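3.2 Work Surfaces and Reported Strain

The second part of the study dealt with how workers at the Ibarra and Panddale sites used the surfaces in front of them over a full shift. Earlier surveys of small assembly shops have mostly asked about chairs and lighting. Bench height and surface color are often recorded in a single line, if at all, and are seldom compared with what workers report at the end of the day. We therefore asked each shop to keep its usual benches for the first period and to change one feature at a time after that.

Surface color was treated as a separate matter from height. Zamudio and Villaseñor, who visited both sites before the study began, noted that pale benches at Panddale were often covered with cardboard by the people who worked at them. When asked, most said the glare from the overhead lamps bothered them by midafternoon. The Ibarra shop had painted its benches years earlier and had no record of why a given color was picked. Green tops of the kind shown in Figure 4 were used in the third period at both sites.

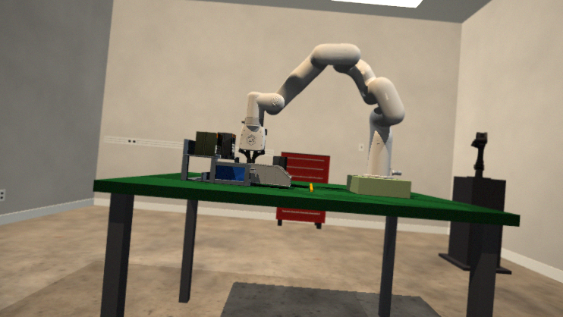
Figure 4. Simulated workstation with green tabletop.

Workers filled out a short form at the end of each shift. The form asked for eye strain, neck strain, and lower back strain, each on a scale from zero to nine. A total of 2,000 forms were handed out at Ibarra and 3,000 at Panddale. Forms with any of the three ratings missing were left out of the comparison, and no attempt was made to fill in the gaps. Olvera checked the entries against the shift logs and returned unclear forms to the shop leads.

Eye strain ratings were lower in the third period than in the first at both sites. The drop was larger at Panddale, where the original benches were pale. Neck strain changed very little. Lower back strain followed bench height and showed no clear link to color, as expected from the results in Section 3.1. Workers on the late shift gave higher ratings on all three items in every period, and the order of the periods did not differ between shifts.

Two limits should be kept in mind. The lamps at Ibarra were cleaned in March as part of regular upkeep, partway through the second period, and part of the change in eye strain at that site may be due to better light. In addition, the sites could not be given the periods in a different order, so any effect of season falls on both in the same way. Section 3.3 takes up the matter of rest breaks.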